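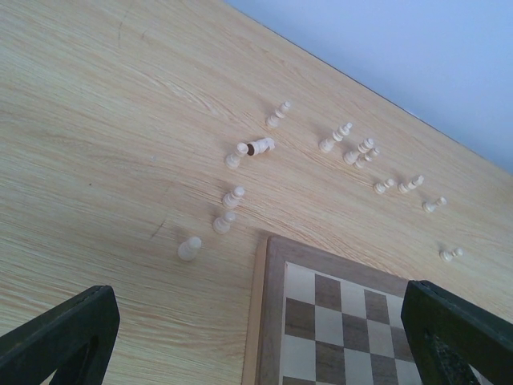 Thursday, late afternoon. I spent most of today on the pinna casts and I want to get it down while I still remember which batch was which. The short version is that the softer silicone (the Kasitside blend, two parts to one) gives a much more believable antihelix, but it sags when we clamp the ear to the side plate, and a sagging ear moves the concha notch, and then we're measuring the clamp. Orvokki thinks we should judge the whole thing by ear first and by graph second, and she has a point. I've been thinking about how to put the elevation question to the new listeners in a way that doesn't need a page of instructions, and chess pieces do it nicely. Stand a bunch of cream-colored ones loosely on a light wooden table, look at them from above on a steep slant, and they all seem to stretch off in one direction, rounded tops and all. Nothing about the pieces has changed, only the place you're looking from. The outer ear does something like that with a spectrum, it leans the sound one way or another depending on where the source sits, and the listener has learned over a lifetime to read the lean. I tried this on Kofi over coffee and he got it right away, though he did say he'd have used bowling pins.

Now the casts. We have two left ears from the same mold, A in the old firm mix and B in the soft one. Both are mounted on the Durkness head (the gray one with the repaired jaw, please don't lift it by the jaw). Microphone at the blocked canal entrance, flush, with putty behind it. I checked the putty with a fingernail before every run this time, after last month's embarrassment with the whistling.

Ear A, source straight ahead and level: a clean notch, right where it was in November. Moving the source up in steps, the notch climbs the way it ought to and then gets shallow and hard to pick out once we're well above the head. I repeated the level position at the end of the run and it landed on top of the first one, so I'm happy to believe the rest of the set.

Ear B, same positions: the notch is deeper and prettier, and for the first half of the run I was very pleased with myself. Then I repeated the level position and it had slid down. I went over and looked, and the lobe had crept against the plate and pulled the whole bowl of the ear open a little. I re-seated it, waited over lunch, and measured again without touching anything. It had slid again. So the material creeps under its own weight plus the clamp, and any run longer than a few minutes is going to have a drift in it that looks exactly like the effect we're trying to measure. I'm keeping the B files but I've put "drift" in the names so they don't end up in anybody's average.

Hilkka came by around three and suggested a stiff backing shell, something thin and hard glued behind the ear where there's cartilage in real life, with the soft silicone only on the parts the sound meets first. I like this very much. It is closer to how an ear is built anyway, and it lets us clamp on the shell and leave the skin alone. She's going to ask Boychuk whether they can print one from our scan. The scan has a hole behind the helix where the laser couldn't see, so I'll need to patch that first, and I'd be grateful if somebody with more patience than I have would check the patch against the plaster original before we send it off.

A few things about the room, while I'm here. The door seal is fine again – Aurelio replaced the bottom strip on his own time and wouldn't hear a word of thanks, so I'm thanking him here where he can't stop me. The background level with the fans off is as low as I've ever seen it. With the fans on there's a faint hum that doesn't matter for the notch work but would matter for thresholds, so fans off for Sorcha's sessions, please, and prop the door open in the breaks so people don't get stuffy and cross.

Sorcha's listening data: I finally sat down with it properly. She has 620 usable trials so far, all in the median plane, and the pattern is what you'd expect from the old papers, with one wrinkle. When we fill in the concha with the little wax plug, most people lose track of up and down, and front and back go to pieces with it. One listener hardly changes at all. Sorcha's first thought was that the plug had come loose, so she brought him back and fitted it again herself, and he did just the same. I wonder if he's using something from the shoulders and chest, a low-frequency reflection we've been treating as a nuisance. It would be easy enough to test with a high-passed burst. If his answers fall apart without the lows, there's our explanation, and if they don't I'll have to think harder.

I wrote to Poderau about the loudspeaker on the top of the arc, which still rattles on sweeps. They want the serial number, and it is 1699, written on the back in marker and very nearly rubbed away, so I'm noting it here for the next person who has to climb up there. They'd like it sent back in its original box. We don't have the original box. I'm going to use the one the plaster came in and a lot of towels.

For tomorrow, whoever gets in first:

Re-run ear A at level before doing anything else, and compare with today's last file.
Leave ear B off the head, lying face up on the foam, so we can see if it goes back to its shape.
Fans off by ten, Sorcha has two listeners coming.
Hole in the scan – I'll start on it, but don't wait for me if you feel like having a go.

One more about the silicone, before I lock up. The pot life on the soft blend is shorter than the label lets you think. I lost most of a pour when I stopped to answer the phone, and it set in the cup with the stick standing in it. The stick is still there on the shelf by the sink if anyone wants to see how it cures in a thick section. No bubbles in it at all, which annoys me, considering how many I had in the ear.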